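Tub swap opens at Irby hall, bring your own lids

Irby's container swap is back for October. Doors 6 p.m., side entrance, the front one is still stuck. Plastic tubs, drawer bins, freezer boxes, anything that holds something and has no cracks in it.

Tubs of the frosted kind, rounded corners, go on the white table. 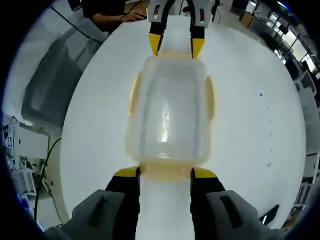
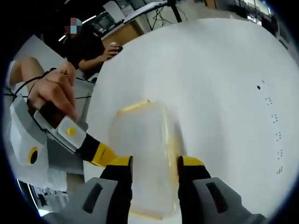 What to bring

Clean tubs only. Labels off if you can manage it, sticky patches are fine, we have oil and rags. Limit of 3 per household to start with, more after the first hour if there's still stuff left. No glass this time. Last year's swap moved 143 pieces and the hall has space for more than that, says organizer Otis Mahmoud.

"People hang on to the tub and loose the lid," Mahmoud said. "Or the other way. Bring both, bring one, we'll try and match it."

Yellowed plastic is OK. Cloudy is OK. Warped rims go in the recycling bin by the stage, and same for anything that smells of onions.

Where it goes after

Leftovers to the Katsaros pantry on Brollel Street, which uses them for dry beans and rice. They asked for small and medium sizes, stackable if posible. Big storage totes stay at the hall until somebody picks them up.

Entry is free. Coffee by the door, bring a mug. Parking behind the hardware store after 5, not on the grass.

6 comments | 3 shares

Contact the Brustine newsdesk | Copyright Brustine | Back to top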